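Joltell home collection: questions we keep getting

Last tidied in September, Anežka Zelenák. Read this before you message the desk please. Most of it is in here somewhere.

What is Joltell after?

Examples of people handling ordinary things in ordinary homes. You do a small job with the hand-held gripper, the phone on it records, the recording goes to us, we train on it. No robot comes to your house. The arm lives at Jondville and learns from what you send.

Which tasks are open right now?

Small accessories, kitchen drawer, shoes by the door. Accessories is where we're shortest so start there if you have the things for it. Bracelets, scrunchies, hair clips, watches, glasses. Spread them out on a bed or a big table, pick up, put down somewhere else, tidy together, put in a box if you've got one. Details on the task card in Joltisby (the app, see further down). 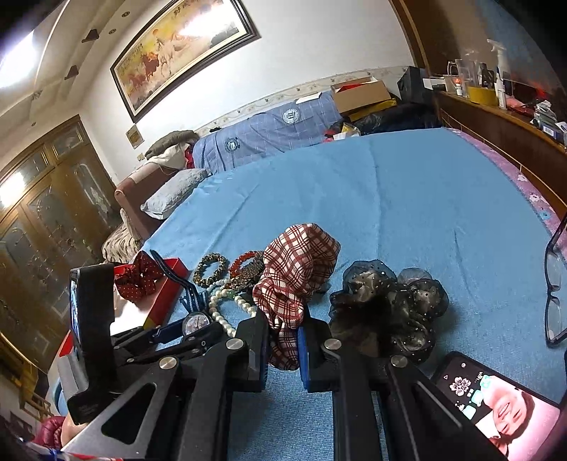 Accessories task on a bed. Plaid fabric piece in the fingers, next to go down.

Do I need to clear the room first?

No. Leave the dresser as it is, leave the blankets. A system that has only seen bare rooms is no use in anybody's bedroom. What you should move: post, bank letters, medicine with a name on the label, anything you wouldn't want a stranger at Jondville to look at. Framed things on walls count too if there's a name on them you want kept private. Turn them round or tell us and Matúš will blur it.

How long is one take?

One task from start to finish. Most accessory takes come out under 5 minutes. Don't stretch them. If you finish early, stop early.

How many takes do you want from one home?

20 per task card is the target. You can send fewer and still be paid for the ones you send. More than 30 and we'll probably ask you to switch to another card, we end up with too much of the same bed.

Same layout every time?

Please not. Shuffle between takes. Move things to the far side, turn the necklace, put the clip partly under something. It doesn't need to look nice. Heaps are good. Things touching are very good, those are the ones the arm gets wrong.

I dropped it. Start again?

Keep going. Pick it up from where it landed and carry on with the job. We want to see how a person recovers. Only bin a take if

the phone stopped recording
you had to put the gripper down and use your bare hand for the job
somebody walked in who hasn't signed the form

Anything else, send it. Put a note in the box if it went strangely.

Which things are hardest?

Bead strings. The fingers close on one bead and the rest swings, or it slides out of the pads altogether. Come in lower than you think, close slowly, lift a little and wait before you move across. Sheer fabric is the other one. It squashes to nothing and you can't tell if you've got it. Hair clips are mostly fine if you take them across the narrow part.

Can two of us work at the same time?

Yes, if you have two sets. Two-person takes are a separate card (look for "shared surface") and they pay the same per person. Both phones recording, both started before either of you touches anything. Work on your own things and let the other one get on with theirs, reach past each other if you need to. You don't have to plan who takes what. Hands in the other person's recording is OK. Sleeves, elbows, same.

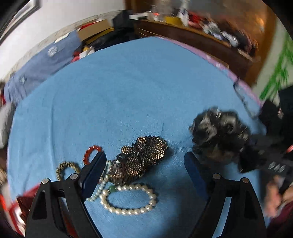

Faces we would sooner avoid, so keep the phones pointing at the work and lean back a bit if you both go for the same spot. If a face does get in, say so in the note and it goes through blurring before anyone trains on it. Valentin Courtois looks after the shared surface takes, so queries about pairing or two phones out of step go to him and not the general desk.

How wide should I open the fingers?

As wide as you like on the way in, then close to fit. New people tend to hover with it half shut and poke at things. Open properly, go down, close. And open fully before you lift away when you let go, otherwise the scrunchie comes back up with you.

How fast?

Slower than you'd do it by hand. Not silly slow. If the picture smears every time you move, you're too quick. A bit of blur now and then is normal and we don't reject for it.

What light do I need?

Enough to read by. Ceiling light on is fine, curtains open is fine, both is fine. Lamp pointing straight at the phone, no. Change it between takes if you can be bothered, we like having morning and evening from the same room.

Shiny things keep glinting, is that a problem?

No. Leave them in. Glass, rhinestones, watch faces, phone screens. The arm has to cope with those as well. Do check what's on the screen if you leave a phone lying in the layout, lock it or put somthing up you don't mind us seeing.

Whose things can I use?

Yours, or things you've been told you can use. Nothing precious. We pay for damage up to the limit in the agreement but it's a slow form and Eduard Vlček has to sign it, so don't put your grandmother's pearls in if you'd be upset.

The app says "lost tracking"

Usually the phone was looking at plain cloth and nothing else. A big one-colour sheet with no edges in view gives it nothing to hold on to. Tilt up so it can see some of the room, wait for the green dot, restart the take. If it does it again, close Joltisby completely and reopen. Third time, send us the log (menu, then Help, then Send log).

Phone is slipping in the mount

Tighten the side screw a quarter turn. Take the case off, cases are nearly always the reason. Don't pad it with tape, it shifts the angle and we have to throw the takes out.

Finger pads coming off or going smooth

Wipe with a damp cloth, let them dry. If one is peeling, stop, and ask for a spare pair. Spares go out from Babić, allow a few days. Don't glue them yourself, we've had two sets come back with the fingers stuck shut.

Do I have to calibrate every time?

Once at the begining of each session and again if you've dropped the thing. Open, close, open, close, hold still until it beeps.

When do uploads go?

On wifi, overnight, if the phone is charging. Leave it plugged in by 8 in the evening if you can, the queue gets long later on. Don't delete anything until the take shows a tick.

My take was rejected, why?

Reason is under the take in the app. "Start missing" means you began moving before the recording did. "Task unclear" means the reviewer couldn't work out what you were trying to do, usually a lot of picking up and no putting down. Miroslava Trnka does the reviewing and will have a second look if you ask, once per take.

Can I have mine removed?

Yes, any time. Write to the desk with the take numbers, or just say all of them. They're taken out of the next training run. We can't pull them out of a model that's already been trained, and the form says so, but please read that bit before signing.

When do I send the kit back?

When your cards are done or you've had enough. Box it with the pads facing inwards, charger in the side pocket, label is in the lid. Send to Babić, same address as the spares.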